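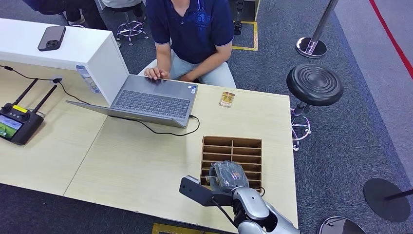
Search this forum... Advanced search

Mail slot width for mixed paper sizes

tallyroom
Replacing the pigeonhole sorter in our Flosholm office. The old unit is a Dorow with fixed dividers, and the slots are too narrow for anything stiffer than a folded letter. Padded envelopes get jammed in on the diagonal and the dividers bow until the neighboring slots are useless. Daily volume is low. Most of it is letter size, plus catalogs and the occasional padded envelope. Should I go with wider slots everywhere, or one bank of narrow and one bank of wide?

kerf_and_a_half
Two banks. Uniform wide slots waste space and letters slump. A letter standing on edge in a wide slot curls within a day and then nothing slides past it. Lay them flat or keep the slot narrow.

postbin7
Disagree. Two banks means every person has two places to check, and they will only check one. We ran it that way for 3 months and the wide bank turned into storage for dead catalogs. Uniform slots, flat, one per person, and a shared bin at the bottom for parcels.

kerf_and_a_half
That's a labeling problem. Same name, same column, wide slot directly under the narrow one.

postbin7
We had that. Same column, printed labels. The dead catalogs were all in the lower row.

gusset
Divider material matters more than either of you are allowing for. Thin ply is fine if the grid is housed on both faces. If the dividers only drop into slots from the front, they walk. Hardboard is worse in a humid room.

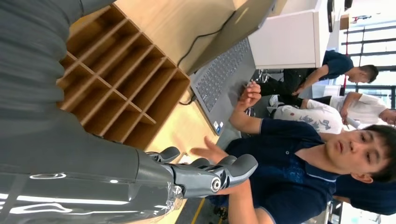

Light wooden cubby organizer with thin plywood dividers.

Thin stock like that costs you very little opening width, and that adds up across a row. For padded mail I would still go thicker on the verticals and leave the horizontals thin.

tallyroom
Thanks. Does anyone have the Zelenák 766? The spec sheet gives 20 compartments and adjustable shelves but says nothing on how the shelves are held.

gusset
Shelf pins, front and back. Ours is 7 years old. The pins are fine. The back panel is stapled on and came loose at one corner when the unit was moved, so glue it before you load it.

postbin7
Adjustable shelves are a mistake in a mail sorter. Someone adjusts them.

kerf_and_a_half
Then take the spare pins away.

tallyroom
Leaning toward the 766 with every opening set to the same height, parcels in a bin underneath. Zastari has a fixed grid for less money but the openings are shallower than a catalog is long, so everything would stick out into the walkway.

gusset
Measure the catalogs in their mailing wrap. It adds more than you would think at the folded end.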